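Which gripper fingers for soft, fluffy things? Two-arm setup, hard black jaws at present

Asked by Dayana Espinoza, February 10, 2024
Viewed 293 times
3 answers

Hello all, and apologies in advance for the length, I always end up writing more than I mean to.

We have a pair of small arms on a bench at the Tukdale workshop, each with a plain two-finger gripper and a little camera at the wrist. We use them for handing things from one arm to the other, mostly soft toys and bits of craft stuff, because that's what the people who come to our open evenings like to bring along. The fingers are the hard black ones that came with the arms. They're fine on anything with an edge to it. Give them a felt tag or a metal clip and they'll hang on all evening.

Where I come unstuck is the fluffy part. If the jaws close on pile, they seem to be gripping nicely and then the whole thing slides out as soon as the wrist turns. If I raise the closing force the toy stays put but comes away with a flattened patch, and I don't like doing that to other people's belongings! The wrist camera isn't a great help either, as I can't tell from the picture whether the fingers have got hold of the body of the toy or just a tuft.

I've been reading up and have got it down to these:

Sternbridge soft pads, which stick over the fingers you already have
Ploncombe curved fingers, a full swap, four bolts each side
leaving the hardware alone and being cleverer about where we grip

I'd love to hear from anyone who has had two of these on the same arm. Budget is 300 for the pair of arms, so I can't just buy everything and see. The controller is a Marciniak, the older one with the single force setting for both opening and closing, in case that matters.

Thank you so much, and do ask if I've left out something obvious.

Answer 1
Accepted, 14 votes

Hello Dayana, welcome, and please don't apologise for the length, it's a pleasure to get a question with the details already in it.

I've had both the Sternbridge pads and the Ploncombe fingers on my left arm over the winter (I started in November) and gave each of them 100 goes at the same job: pick up a fluffy thing, turn the wrist a quarter turn, pass it across to the other arm. I kept a tally in a notebook, which the cat has since been sick on, so you'll have to forgive me for not typing it all out. The short version is that the pads beat the bare fingers comfortably and the curved fingers beat the pads by a whisker, but only on round things. On anything flat the curved ones were a nuisance. They touch at the tips and leave a gap in the middle, so a felt shape would swivel in there like a door.

If I had your money I'd buy the pads first. They peel off again if you hate them, and you don't have to redo your zero position, whereas with the Ploncombe set I lost most of an afternoon to that. The instructions say to run the homing routine twice and they do mean twice.

Before you spend anything, though, try your third idea properly, as it made more difference to me than either purchase. I now look for the hardest bit of the toy and take hold there. A clip, a loop, a seam, a sewn-on label, whatever it has. I've got a ring of pom-poms, hot pink and pale pink by turns, with a green felt centre and a little metal clip at the top of that, and the bare black fingers hold it by the clip with the force turned well down. The fluff doesn't come into it at all. For the hand-over I bring the second arm up from underneath with its fingers open, so its own wrist camera has the toy between the two jaws before anything closes.

On the camera question, I'd give up trying to judge depth in the pile by eye. What I do is close, lift by a thumb's width, pause, and compare where the toy sits between the fingers with where it sat before the lift. If it has sagged, I let go and try again. It's slow but it has saved me a good many drops. Some blur on the toy is normal at that range, so don't go adjusting the lens every time, as I did for a week.

About the Marciniak: the single force setting is a bit of a pain with the pads, as they squash a little and the controller reads that as still closing. Add a short wait after the close command and it settles down. The newer firmware (mine says 2559 on the start-up screen) lets you set the wait in the menu. On the older one you'll have to put it in your script.

Do come back and tell us how you get on, I'd be very interested to know whether the turn of the wrist is still the weak spot.

Answer 2
3 votes

Just wrap the fingers in rubber bands. Worked for me. Change them when they go shiny.

Answer 3
1 vote

I'm another one for gripping by the clip if there is a clip. My only addition is to check the fingers close evenly. Mine had one side a bit ahead of the other and every toy got nudged sideways before it was held. I blamed the pads for ages. There's a trim screw on some of the brackets but I don't know about yours. This is the hand-over position I settled on, from the lower arm's camera.
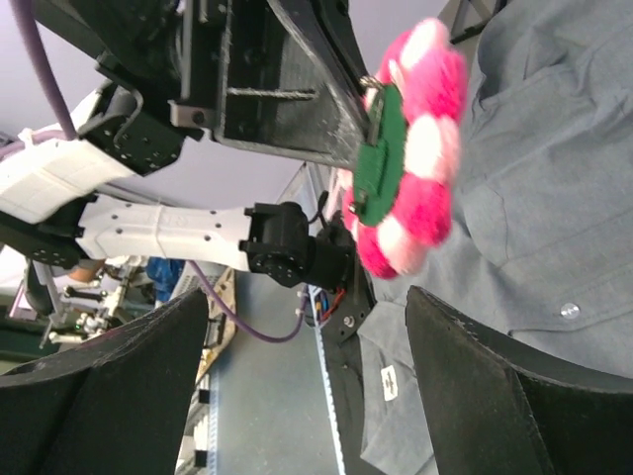 Getsemaní Xolalpa: I'd second the point about uneven closing, and would add that it gets worse once pads are on, because any small difference in how you stuck them down goes straight into the grip. I put mine on with the jaws shut on a strip of card and then opened them up. Dayana, if you do go for the Sternbridge ones, wipe the fingers with spirit first and leave them overnight. Does anyone know if the Ploncombe bolts are the same length as the standard ones? I've lost two.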